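Journal Archive > Shared Workshops > Articles > Section 3

Home Issues Authors Search

3.2 Build and bench layout

The cell was put together by Bittencourt and Pirzada in the Soomro workshop, on a bench that other members also use. Parts came to just under the 800 dollar limit set for each arm -- the rails were cut from leftover stock.

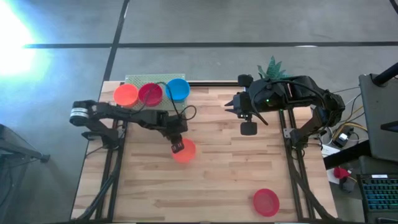

Figure 3. The two-arm bench during bowl handling.

Grip position was the main source of error in our early runs. We logged 300 attempts with the left arm and sorted them by where the fingers met the bowl. Reaching down to the rim from above, as the left arm does in Figure 3, gave steadier results than closing on the side wall. Bowls of different colours were kept on the wood so that the labels were easy to check by eye. The right arm was held folded and raised between its own turns.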